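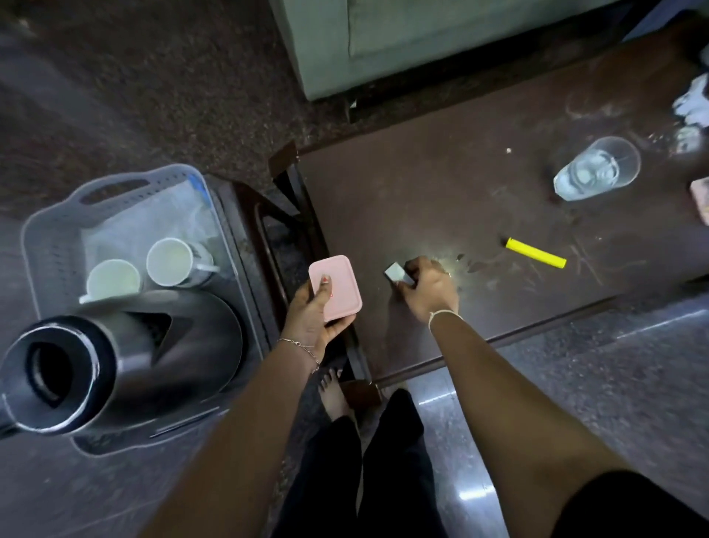
June, gone four. Spent the better part of the afternoon on the table, which I bought in Drellmont for 200 and which has since been written on by everyone who has ever sat at it. Had a go at the scribbles with the little white block. It shifts the chalky stuff nicely, mostly to other parts of the table. Then there are the swirls, which I have decided are the grain.

Water all over the place as well, and the glass on its side. I went on rubbing, as one does when standing it up would mean stopping.

One yellow cap, no marker. I have 8 dried-up markers in the drawer and not one of them is yellow.

Must ring Bognár about the shelf. Soup for tea. My wrist aches and the bracelets are going in the dish tonight.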